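Section 3. Before You Order: Planning Your Drutar Station

We know you would like to get to the unboxing, and we promise the next section gets you there. Please give this one an unhurried half hour first, though — most of the calls that reach Raghda Zoubi on our support desk are about something that could have been settled on paper before the order went in.

3.1 Work out what the arm will handle

1. Gather the real items, in whatever cases or sleeves they normally wear. A phone in a thick case needs a wider grip than a bare one.
2. Measure the widest and the narrowest, and write both down on the planning sheet.
3. Choose your fingers from the sheet. The standard pair comes with the arm; each extra pair adds $124.

Note: Shiny items and polished counters bounce light back at the wrist camera. If that sounds like your shop, set aside $20 for the matte work mat. 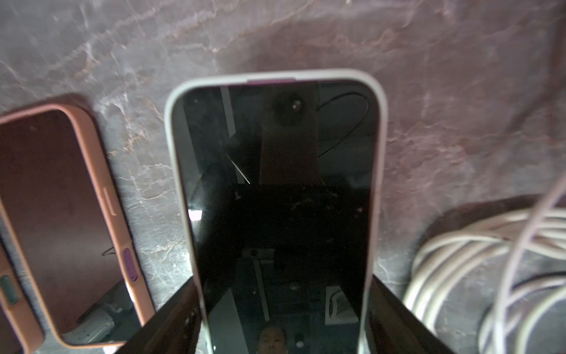 It also pays to think about the surface you already own, and you may well be able to keep it. Stone, wood and steel tops are all fine as long as they are level and don't wobble when you lean on them. Our Traltthorpe customers, who mostly sort and test returned phones, have kept their old counters and put the savings toward spare fingers, and we think that was money well spent.

3.2 Set your budget

1. Start with the quote for the arm itself.
2. Add $400 for the installation visit, or leave it out if you plan to follow Section 4 on your own.
3. Add $200 for the first year of worn parts, such as finger pads and cable clips.
4. Ask who will run the station day to day, and pay for their training hours too. This line gets forgotten more than any other!

Caution: Do not plan to share one outlet between the arm and a row of chargers. Give the arm its own outlet, and leave room to route loose cables away from its reach.

3.3 Send in your sheet

Mail or email the finished sheet to Omar Atallah at our Bratelmont office. He reads every one of them, and he will call you if a number looks off. Quotes prepared from this edition hold through the end of July.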